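Clearing the table: what household machines can and can't do

Kitchens remain harder for robots than car plants. A welding arm meets the same panel all day. A machine tidying a lunch table meets a mug on its side, a few jars and a half-used bottle, and tomorrow's arrangement will be different.

Irine, a Taterby firm, has spent 12 months on the bottle problem. Clear plastic is awkward for depth sensors, which tend to read the surface behind it. Liquid shifts the balance as the arm moves. Soft ribbed fingers help, as they bend to the shape they close on and need less exact placing.

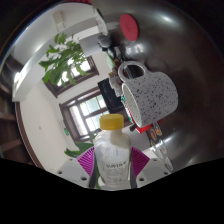 Grip and approach

In the firm's December trials, the arm attempted 490 lifts and completed 56 per cent without human help. Most failures came before contact, when the jaws arrived off centre. The average lift took 22 seconds.

"Holding is mostly solved," says Kazue Mizuno, who leads the work. "Choosing where to hold, on a crowded table, is the slow part."
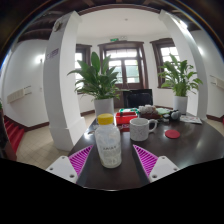 Ribbed fingers either side of a capped bottle, with a speckled mug to its right.

Clalmont, a rival, uses suction, which copes well with flat lids and poorly with handles. Neither firm has yet set a price.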